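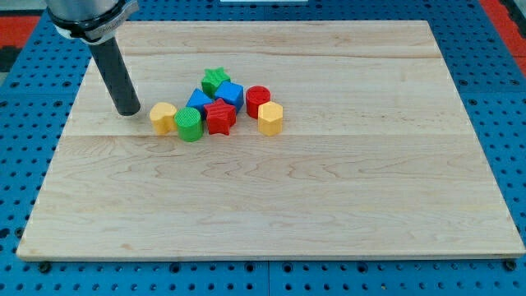

Unit 4 handout: Shape-sorter blocks, from drawing to printed part

Course notes prepared by Ultan Nic Giolla. Read before the practical. Bring your own ruler and a pencil.

4.1 Scope

This unit covers the design of small solid blocks for a shape sorter: choice of profile, fit in the matching opening, side texture, top texture and colour. The lid and box are covered in Unit 5. Students who missed Unit 3 should read the section on layer height before starting, as the terms are used here without definition.

The worked set is the one we call Flallow. It is printed in yellow, green, blue and red. An older set, Dratitz, has plain sides and is kept in the store cupboard for comparison.

4.2 Terms

Profile: the outline of the block seen from directly above.

Prism: any solid with the same profile from bottom to top. A cylinder is treated as a prism with a round profile for the purposes of this unit.

Order of symmetry: the number of positions, within one full turn, in which the profile fits its own opening.

Clearance: the gap between block and opening, measured on one side only. Some textbooks give the total gap. Check which is meant before copying a value.

Land: the raised part of a ribbed side. Clearance is always taken from the land, never from the groove.

4.3 Profiles and symmetry

A round profile fits its opening at any angle. It is normally the first block a young child places correctly, and it should not be used to judge whether the child can match orientation.

A square profile has an order of four. A cube has a further property that matters for the sorter: every face is a square, so it can be posted whichever face is down. A square prism that is taller than it is wide does not share this property.

An equilateral triangle has an order of three. Note that a triangular prism can also lie on one of its side faces. In that position it reads as a wedge, and a child may not connect it with the triangular opening. Record how the block was lying before each trial.

A regular five-pointed star has an order of five. The inside corners are the difficult part of the print, and the matching points on the lid are the first to wear.

Lobed profiles, such as a heart or a rounded arch, usually have an order of one. The yellow block near the left of the group is of the lobed kind. Its top appears slightly notched. Compare it with the green cylinder beside it, which has no preferred angle at all.

4.4 Ribbed sides

Vertical ribs give a dry hand something to hold and reduce the area in contact with the lid. They also hide small faults in the wall. Ribs must run the full height of the block. A rib that stops short leaves a step, and the step catches on the edge of the opening.

On profiles with sharp corners, leave the corner itself plain. A groove placed on a corner thins the wall and the corner will chip.

On a cylinder, space the ribs by angle. On flat sides, space them by distance from the middle of the face outward, so that both ends finish the same.

4.5 Top faces

The slicer setting for top infill decides the look of the upper face. A crosshatched top, as on the green cylinder, is easy to tell by touch from a ribbed side. The green star also has a textured top. Smooth tops are permitted, but state the choice in your write-up.

Do not sand a textured top. If the face is rough enough to scratch, reprint the block.

4.6 Colour

Colour should not give away the answer. If every profile has its own colour and the lid is coloured to match, the child can sort without looking at shape. In the Flallow set, blue is used for both a cube and a triangular prism, and green for both a cylinder and a star. The lid is a single neutral colour.

Keep a note of the filament batch. The cube in the worked set was printed from batch 862 and any replacement should be checked against it in daylight.

4.7 Practical

Work in pairs. Each pair needs two blocks with different profiles, one test plate and a set of calipers.

1. Place the blocks on the maple board. Do not measure on the perforated surface, as small parts rock on the holes.

2. Draw each profile full size on plain paper. Mark every line of symmetry.

3. Measure across the lands in at least two directions. Write both readings down, even when they agree.

4. Measure the matching opening on the test plate and work out the clearance per side.

5. Post each block in every position that fits. Compare the count with the order of symmetry from your drawing.

6. Repeat step 5 with the block from the Dratitz set. Note any change in how it is gripped.

7. Enter the results on sheet 586. Use one line per block.

4.8 Common errors

Measuring into the groove. The reading comes out small and the clearance looks generous.

Calling a lying prism a pyramid. Turn the block and check that both end faces match.

Counting mirror lines as turns. A heart has one mirror line but only one position within a full turn.

Scaling the whole model to loosen the fit. This changes the height as well. Offset the profile instead.

4.9 Questions for the write-up

Explain why a cube is a poor choice for testing orientation.

Sketch a profile with an order of two and state where its ribs should go.

Suggest a profile that would be hard to tell from the yellow block by touch alone.

Write-ups go in the Unit 4 tray. Blocks go back in the Flallow tin, test plates on the shelf above it.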